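Zurlow Hat Care and Repair Records

Data card, version 3
Last revised 6 March 2020
Maintainer: Hendrik De Bruijn
Coding manual and second coding: Roel Schouten

Summary

The collection holds 1415 transcribed job tickets from a hat repair and cleaning counter in Zurlow. Each ticket describes one hat, the condition it arrived in, the work requested, the work done and the state at pickup. The tickets were handwritten on carbon pads and typed up by hand. Free text is kept as written, and coded fields sit next to it.

The records are meant for people who study clothing repair, wear patterns in headwear, or the vocabulary of a small trade. They are text only. The illustrations in this document are not part of the data files.

Files

tickets.csv – one row per ticket, UTF-8, comma separated, double quotes around free text
terms.csv – the controlled vocabulary, 67 terms, with definitions and preferred spelling
recode.csv – tickets coded twice, with both sets of codes
changes.txt – change log
manual.txt – coding manual, including the decision rules for folds, creases and nap

Line endings are Unix style. Open the CSV files with quoting turned on. The free text contains commas and, in a small share of rows, line breaks.

Fields in tickets.csv

ticket_id: string. Pad letter followed by the printed number. Unique. Gaps in the sequence are voided tickets.
hat_type: coded. Values include fedora, wide_brim_soft, wide_brim_stiff, cap, beret, cloche, other.
material: coded. Values include wool_felt, fur_felt, suede, suede_like, straw, cotton, mixed, unknown.
crown_state: coded. See Shape terms.
brim_state: coded. See Shape terms.
stitch_rows: coded as none, edge_only, partial, full.
cord: coded as present, absent, detached, unknown.
complaint: free text, what the customer asked for.
work_done: free text, what the counter wrote after the job.
outcome: coded as returned, returned_partial, declined, uncollected.
notes: free text, often blank.

Blank cells mean the ticket had nothing written in that box. The value "unknown" means something was written and could not be read or matched to a term. Do not merge the two.

Material coding

The counter staff wrote "suede" for nearly anything with a brushed face. We split this into suede and suede_like. A ticket gets suede only if the writer also mentioned hide, leather, or a leather cleaner. All other brushed tan, brown or gray hats written up as "suede" go to suede_like. This is a rule about the wording on the ticket and says nothing firm about the hat itself.

Nap terms follow the same principle. "Patchy," "shaded" and "two tone" are all mapped to nap_mottled. The category covers lighter and darker areas caused by the lie of the fibers as well as fading, which the tickets do not separate. Stitched brims are coded full when the ticket describes rows running across the brim, as on the tan hat below, and edge_only when just the rim is mentioned. 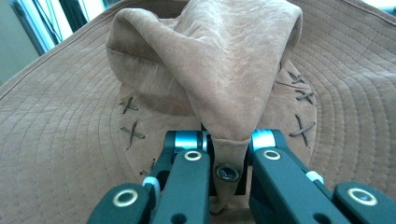

Shape terms

crown_state takes one value per ticket. Where several apply, the coder picks the one that the complaint is about. If the complaint does not settle it, the order of precedence is torn, collapsed, creased, pinched, stretched, sound.

collapsed: the crown does not hold its height when the hat is set down.
creased: one or more fixed lines that stay after brushing and steaming.
pinched: a fold made by handling, expected to drop out.
stretched: the sweatband no longer grips.
sound: no complaint about the crown.

The line between creased and pinched is the weakest point in the scheme. Groen's trade glossary uses "pinch" for the deliberate front dents of a fedora, and some of the older tickets follow that usage. Where we could tell from the complaint, deliberate dents were coded sound. Where we could not, the ticket was coded pinched and the notes field carries the tag GP.

brim_state allows up to two values, separated by a semicolon: flat, curled_up, drooping, wavy, cut, rim_loose, sound. The order within the cell has no meaning.

Ticket writing conditions

Tickets were filled in with the hat lying next to the pad on the bench. The bench order affected the text. Staff worked from the brim inward, so brim problems appear first in the complaint box and crown problems are more likely to be abbreviated or pushed into notes. Anyone using word position as a measure of how serious a fault was should account for this.

Abbreviations were local. "SB" is sweatband, "CR" is crown, "BR" is brim in the complaint box and brush in the work box. The typed version keeps the abbreviations and does not expand them. A list is given in manual.txt.

The pads came from two printers. The Doltitz pads have a box for chin cord, and the Brometon pads do not. For tickets on Brometon pads, cord is coded only if the free text mentions it, and otherwise left blank. This makes any comparison of cord rates across pads unsafe.

A light-colored board was in use as a surface cover on some benches so that loose fiber and dye transfer could be noticed. Tickets that mention the board by name use "board," "sheet" or "white." None of these words refers to the hat.

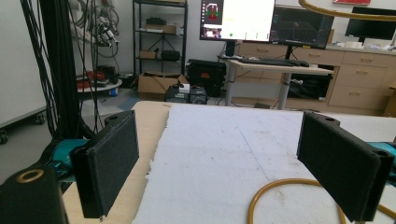 Double coding

A sample of 195 tickets was coded a second time by Roel Schouten, working from the typed text without access to the first codes. Agreement was good for hat_type and outcome, fair for material, and poor for crown_state. Most of the crown_state disagreements were between pinched and creased. The second codes were not used to overwrite the first. Both are given in recode.csv so that users can compute whatever measure they prefer.

In June the paper tickets were checked again for transcription errors only. Corrections are listed in changes.txt by ticket_id and field. No coded values were changed in that pass except where the typed text itself was wrong.

Decoration and fittings

Small embroidered or applied emblems, badge pins, ribbons and stitched motifs were rarely recorded unless they were damaged or in the way of cleaning. There is no coded field for them. A text search for "emblem," "patch," "motif," "stitching" and "badge" will find most mentions, with some false hits for "patch" used in the sense of a worn area. A brown hat with a paw-print emblem and a row of X-shaped stitch marks near the band would in most cases have been written up simply as "brown, wide."
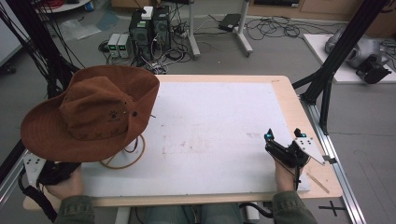

Cords are a separate matter. On the Doltitz pads the cord box was filled in consistently, and "detached" means that the cord came in with the hat but was no longer fixed to it. Replacement cords supplied by the counter are recorded in work_done and do not change the cord code, which always describes the hat on arrival.

Privacy

Customer names, phone numbers and addresses were left out during typing and were never in digital form. Initials in the free text were replaced with XX. Four-digit locker numbers were removed. Staff initials were kept in the notes field with the agreement of the staff involved.

Known problems

Colors are free text and inconsistent. "Tan," "sand," "camel" and "lt brown" overlap.
Straw hats are underrepresented. They were sent out to another shop for part of the period and have no ticket here.
The outcome value "uncollected" was assigned at the time of typing. A few of these hats may have been picked up later.
Pad K has water damage – the lower box is missing for most of its tickets.
The work_done box mixes cleaning and reshaping in one line. We have not tried to separate them.

Use and citation

The files may be copied, modified and shared with credit to the maintainer. Cite as: De Bruijn, H. and Schouten, R., Zurlow Hat Care and Repair Records, version 3. Corrections should name the ticket_id, the field and the reading proposed.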